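Workshop and Household Tips: Which Chores Can You Hand to a Machine Yet?

Filed under: Tidying, Bench Work, Automation
Fionnuala Gallagher, 2022-02-27

Readers of the Funulik tips page keep asking whether a robot arm can be trusted with the small jobs: clearing toys off a table, sorting hardware, wiping down. The short answer is that some of these jobs are within reach if you set them up properly, and most are still faster by hand. The tips below apply to a two-arm bench setup with plain two-finger grippers. Many of them will also make the same job easier for a person.

1. Start with one object and one bin

The easiest useful chore is "pick up the thing, put it in the box." Keep it to a single item with a strong color and a container in a different strong color. A yellow toy car and a turquoise bin on a brown table are a good match, as neither one blends into the table or the other. Avoid clear storage boxes. Their walls are hard for a camera to find, and the arm will try to set things down through the side.

Leave open table between the item and the bin. If they touch, the gripper has to squeeze one finger into the gap, and it will usually shove the bin instead.

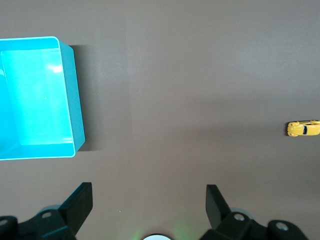

2. Choose the bin for the arm

- Go wide and shallow. A deep bin forces the wrist down inside the walls.
- Tapered walls forgive a sloppy drop. The item slides toward the floor of the bin.
- Glossy plastic throws glare spots. If the software mistakes a bright patch for an object, move the lamp before you change any settings.
- Stick the bin down with two strips of removable tape. A light bin walks a little each time it gets bumped, and after 15 drops it may no longer be where the program expects it.

3. Treat shadows as part of the job

An arm working under a ceiling light puts its own shadow on the work. People ignore this without effort. Camera software often does not, and a dark blur on a pale surface can be read as a stain, a hole or a part.

Before running anything, move the open gripper over a blank stretch of the surface and look at the picture from the wrist camera. Note where the shadows land and how hard their edges are. Soft, spread-out shadows are fine for most pick-up work. If they come out crisp, bounce the lamp off a wall or add a second one on the opposite side.

The same check finds dirt. A speck that you would never notice from standing height can show up clearly at close range. Wipe the surface and look again; if the mark is still in the same spot in the picture after you move the arm, clean the lens.

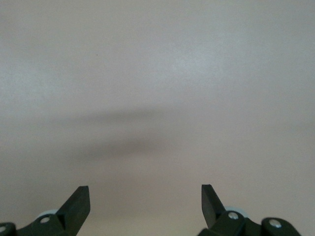

Open gripper over a plain pale surface. Two soft shadows and one small dark speck, upper left.

4. Cover the table, and pull the cover flat

A matte cover cuts glare and gives small wheels something to grip. Wrinkles are the drawback. A fold will tip a light object or steer a rolling one, and a fingertip coming in low can catch on it. Pull the cover from the corners first, then from the middle of each side. Check around any post or bracket at the table edge, where cloth and film tend to bunch.

Brown, gray and tan all work. Skip patterns.

5. Keep cables out of the reach zone

Arm cables need slack to follow the wrist, and slack hangs. Run both arms slowly to the ends of their travel and watch every loop. No cable should sweep the tabletop or drop into the bin. Power strips belong behind the arm bases, on the far side from the work.

6. Give each arm its own side

With two arms, place the bin clearly on one side and let the arm nearest to it do the drop. The item can start in the middle, where both can get to it. Hand-offs between arms look impressive and add a step that can fail. For a toy car, one arm is enough. 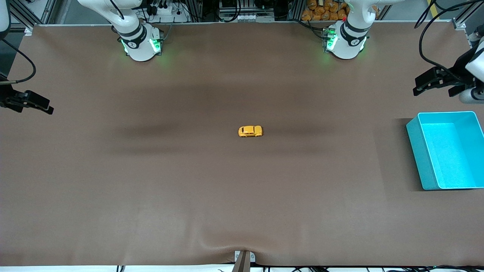

Two-arm bench with the car near the center and the bin at the right.

7. Keep a log

Write down each try as picked, dropped, missed or stopped. Reader Sveinbjörnsson, who runs a repair bench in Stondilville, sent in his sheets from last August: 3,641 tries at putting small parts in trays, with 223 misses and 648 stops where he had to step in. The stops cost him more time than the misses. Most came from parts lying against a tray wall, which goes back to tip 1.

Where things stand

Ready for a patient owner: moving solid, dry items of known size into an open container. Boxed goods, toy cars and blocks, capped bottles.

Possible with extra setup: sorting by color, standing items upright, wiping a flat area with a pad held in the gripper. The Plerkell pad holder fits most two-finger grippers, though the clamp screw should be checked before each session.

Leave for a person: folding clothes in a mixed pile, untangling cords, anything with loose food, anything sharp - and clearing a floor with a pet in the room.

For one car and one bin, you will beat the machine every time. The setup starts to pay off when the same job comes back many times a day in the same place with the same items.

Next on this page: removing label glue from storage bins.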